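Genehmigung für eine Komposttoilette, vierter Versuch

20. November 2018

Gestern kam wieder ein Brief von der Gemeinde Bidholm. Ich habe ihn zuerst auf den Küchentisch gelegt und Kaffee gekocht, denn ich kenne inzwischen diese Umschläge. Unser Antrag für die Komposttoilette ist nicht abgelehnt, aber auch nicht angenommen. Man bittet uns, die Unterlagen zu ergänzen. Es ist das vierte Mal.

Für diejenigen, die neu mitlesen: Wir wohnen seit zwei Jahren auf einem kleinen Grundstück am Waldrand, mein Mann Costel und ich. Strom haben wir aus dem Netz, das ist kein Problem. Wasser kommt aus dem Brunnen, der schon da war, als wir kauften. Was fehlt, ist der Kanal. Die letzte Leitung endet beim Hof von Frau Husar, und von dort bis zu uns muss man durch ein Feld und unter einem Bach hindurch. Der Anschluss wäre für uns teurer als das Haus selbst.

Darum haben wir am Anfang mit einer Sammelgrube gerechnet. Das ist hier üblich, man lässt sie leeren und bezahlt jedes Mal. Aber ich bin in einem Dorf aufgewachsen, wo jede Familie ein trockenes Klo hinter dem Haus hatte, und ich habe nie verstanden, warum man gutes Trinkwasser nimmt, um damit etwas wegzuspülen, was nachher ein Lastwagen abholen muss. Costel hat zuerst gelacht. Dann hat er zwei Abende lang gelesen und war schlimmer als ich.

Wir haben uns für eine Trenntoilette entschieden, das Modell heißt Timari. Flüssiges und Festes gehen in verschiedene Behälter, und mit ein wenig Einstreu riecht es wirklich weniger als in manchem normalen Bad. Wir benutzen sie zur Zeit mit einer vorläufigen Erlaubnis. Diese Erlaubnis ist auf dem Papier für das Bauen gedacht, also für die Monate, in denen Handwerker am Haus arbeiten. Wenn die Bauzeit offiziell endet, endet auch sie. Ich bin also wahrscheinlich die einzige Frau im Landkreis, die nicht möchte, dass ihr Haus fertig wird.

Das Schwierige ist das Wort «Kompost». Sobald es im Antrag steht, ist nicht mehr nur das Bauamt zuständig, sondern auch die Stelle für Abfall und die Stelle für Gewässer. Die eine möchte wissen, wohin das Material geht. Die andere möchte wissen, was passiert, wenn es regnet. Beide Fragen finde ich berechtigt! Nur schreiben sie nicht miteinander, sie schreiben beide an mich, und jede verlangt die Antwort der anderen zuerst. 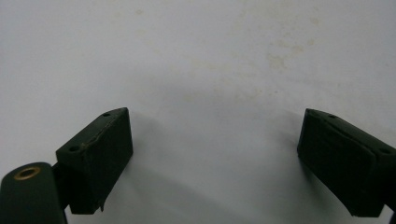

Im Februar hatte ich einen Termin bei Herrn Ghiță, der damals die Anträge bearbeitet hat. Er war freundlich und hat mir erklärt, dass in der Satzung ein Anschlusszwang steht, von dem man sich befreien lassen kann. Für die Befreiung braucht man den Nachweis, dass das Abwasser anders beseitigt wird. Ich habe gesagt, dass bei dieser Toilette kein Abwasser entsteht. Er hat lange auf das Formular geschaut. Ein Feld für «entsteht nicht» gab es dort nicht. Wir haben dann einen Strich gemacht, und wegen dieses Strichs kam der zweite Brief.

Das Grauwasser aus Küche und Dusche ist eine eigene Sache, das gebe ich zu. Dafür planen wir ein bepflanztes Bodenfilterbeet. Evaristo Quintero aus Flondon hat so etwas schon gebaut und uns seine Zeichnungen geschickt, 72 Seiten mit allen Anhängen. Ich habe sie ausgedruckt und der Gemeinde mitgebracht. Jetzt steht in dem neuen Brief, dass die Zeichnungen nicht von einem hier zugelassenen Planer unterschrieben sind. Das stimmt. Daran hätte ich selber denken müssen.

Meine Schwägerin Viorica Tudose meint, wir sollen aufhören zu fragen und es einfach machen, wie die Leute früher. Ich verstehe sie, aber ich will das nicht. Wenn einmal etwas im Bach ist, auch wenn es vom Acker kommt, schaut jeder zuerst zu uns. Mit einem Stempel schlafe ich besser. Außerdem sind die Regeln nicht dumm. Unser Brunnen liegt tiefer als der Garten, und ich trinke selber daraus.

Was ich mir wünsche, ist ein einziger Termin, bei dem alle am gleichen Tisch sitzen – Bauamt, Abfall, Gewässer und wir. Eine Stunde würde reichen. Ich habe das in meiner Antwort vorgeschlagen, so höflich, wie ich es auf Deutsch kann (Frau Husar hat die Kommas korrigiert, danke!). Bis wir etwas hören, sucht Costel einen Planer. Das Büro Costache hat am Telefon gesagt, sie haben mit Pflanzenbeeten Erfahrung, aber erst nach dem Winter wieder Zeit.

Wir haben acht Wochen Frist für die Ergänzung. Falls jemand von euch eine solche Befreiung schon bekommen hat, schreibt mir bitte, welche Nachweise ihr beigelegt habt. Besonders interessiert mich, wie lange ihr den Kompost lagern müsst und ob ihr ihn unter Obstbäume geben dürft. Bei uns stehen drei alte Apfelbäume, und die könnten es brauchen.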